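The Woman With 2,036 Blocks

Rereo is at the back of an old print shop, past the bike racks, and you smell the paint before you find the door. I had wanted to see the place ever since a friend gave my daughter one of their sets. It's the only toy in our house that gets played with by everyone, including my father, who will sit at the kitchen table lining up reds and greens long after the kids have gone off to do something else.

The founder met me with a sanding block in one hand and a sandwich in the other. She makes building blocks, and she has been making them for long enough that she talks about them the way some people talk about their garden. What she makes is simple: long, plain bars, mostly in a few deep colors, with no bumps or holes or magnets. They stack, they lean, they fall over. "Falling over is a very good feature," she told me. "I'd put it on the label if I had a label."

How it began

She used to teach kindergarten, and the blocks started there. The classroom had a big tub of small cubes, and she noticed that the kids kept taping them together to get something longer.

"They wanted beams," she said. "They wanted a roof, and you can't make a roof out of a cube! So one weekend I made a bunch of bars in my garage and brought them in, and I didn't say a word about them, I just tipped them out on the rug. I lost the whole class for the morning. I got nothing taught. It was wonderful."

That first batch was 40 bars, all unpainted. The school kept them. She went home and made more, and the next May she left teaching and rented the room I was standing in. The name Rereo came from one of her students, who shouted it whenever a tower came down. She never found out what it meant.

She keeps a running tally in pencil on the inside of a cupboard door, and on the day I visited it stood at 2,036 blocks for the year so far. That is a small number for a toy company and she knows it. "I could go faster. I don't think I'd enjoy it."

Picking the colors

I asked why so much of it was red and green, and she put the sandwich down, so I knew I'd hit on something.

"Okay, so, I tried everything. I tried yellow, I tried a sort of sky blue that I loved, I tried leaving them bare. And the kids would sort them, and then they'd argue over the favorite color, every single time, there was always one they all wanted. With a dark green and a brick red, that stopped. They go together so well that people just mix them. I have watched this in classrooms and in waiting rooms and at my sister's house, and it's always the same — they mix them."

The paint comes from a small supplier called Hornovell, and she still does test boards whenever a new can arrives. There were boards leaning on every wall, green next to red next to slightly different green. I honestly couldn't tell most of them apart. She could, from across the room, and she told me which ones she'd rejected and why (too minty, too much like a fire truck, "looks like a school hallway").

She lets the kids do some of the testing too. Twice a month a play group called Jugah comes by and takes over the floor. She puts out 200 blocks and stays out of the way with a notebook. From those mornings she learned that small children like to carry two at a time, one in each hand, so she made the bars a little thinner. She also learned that a good container matters nearly as much as what's in it.

Bins, and the noise they make

This was the part of the conversation I hadn't expected, and it was my favorite. She has strong feelings about bins. Wooden boxes are pretty, she says, but they're heavy and they splinter at the corners. Cloth bags swallow everything. What she likes is a wide, open bin with sloping walls, so that things slide toward the middle and you can see what you've got.

"And metal, if you can stand it. Because of the sound! You drop a block in a metal bin and the whole room knows that cleanup has started. Kids will clean up just to make that noise."

I asked whether the paint on the bins holds up, and she laughed. It scrapes, it wears down on the floor first and then up the walls, and she has stopped minding. A bin with a worn floor is a bin that gets used.
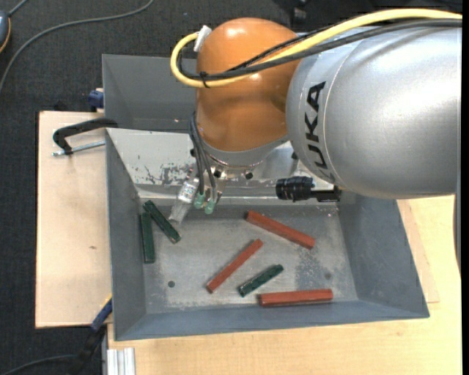

What's next

There is a new set on the way. It's called Stasico, and it will have the same bars plus a few extra-long ones, so that a roof can span a proper room. She showed me one of the long pieces, still bare, and let me balance it on two short ones. It held. Then I added a second story and it didn't, and she yelled "Rereo!" and so did I.

She is also working on a little booklet to go with it, though she keeps taking pages out. The first draft had instructions for a bridge, a barn and a stairway. The current one has a page about putting the blocks away and a page left blank for drawing.

"People ask me what you're supposed to build," she said, picking up the sandwich again. "I always ask them what they've got room for."

The Stasico set should be ready in time for the holidays, and you can order it at the workshop door.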